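5.2 The phantom grasp fault

I'll be upfront that this is the part of the project I'm least proud of, and it's also the part people ask me about most (usually over coffee, usually grinning). For most of March our two-arm laundry sorter on the Rendine bench kept reporting that it had picked up clothes it had never picked up. We called these phantom grasps. They ate up a lot of evenings!

The task itself is simple. Each trial starts with the containers empty and a small heap of clothes on the table, and the arms have to clear the heap, one garment per grasp. Either arm may go first. The controller, Drosari, decides a grasp has worked when the gripper fingers stop closing before they reach their fully closed position. Something must be between them, right? That rule had served us fine on towels, and I carried it over to mixed clothing without giving it a second thought.

Out of 100 trials, 34 contained at least one phantom grasp. In 11 of those the arm went on to carry nothing at all over to a container, opened its fingers, and marked the garment as sorted. The planner then crossed that garment off its list and wouldn't go back for it, so the run "finished" with clothes still lying on the table. The other 23 were caught by the overhead check and retried. Figure 4 shows the bench during a trial, with the left gripper holding nothing and the right one down at the light blue and mauve garments. 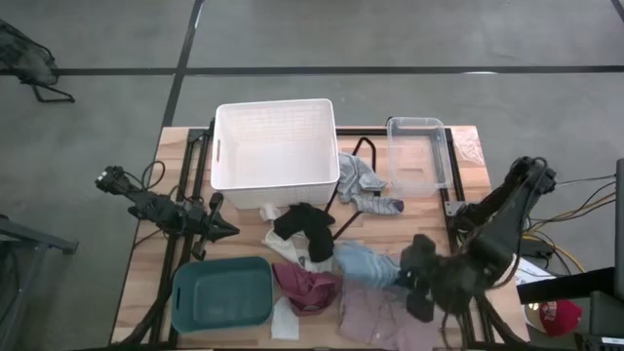

Figure 4. Sorting bench with mixed clothing between the two arms. The containers are empty.

5.3 Where the fault came from

I blamed the cameras first, and I was wrong. Essam Benkirane went through the finger logs with me one night and spotted that the stopping point was creeping outward as the runs got longer. The finger drive was picking up friction as it warmed, so by late in a session the fingers would stall a hair short of closed with only air between them. Our threshold was tight enough to read that as a thin piece of fabric. Ugh.

We tried the lazy fix, which was to loosen the threshold. That got rid of the phantoms and gave us the opposite problem: real grasps on thin items like socks were thrown out, and the arm would let go of something it was holding perfectly well. After 7 trials of that we went back.

What we run now is a zero check. Before every grasp the fingers close once on nothing, well clear of the table, and Drosari stores that position as the reference. It costs a little time per pick and looks a bit silly, like the arm is snapping at flies, but the reference moves along with the drift. I also changed the planner so a garment stays on the list until the overhead view agrees that it's gone from the table.

One thing is still open. With a bunched garment the fingers sometimes pinch a single fold and lose it halfway through the lift, and the zero check can't help there. The Leitner wrist sensor might, and I've started logging its readings alongside the finger positions for the next round of trials.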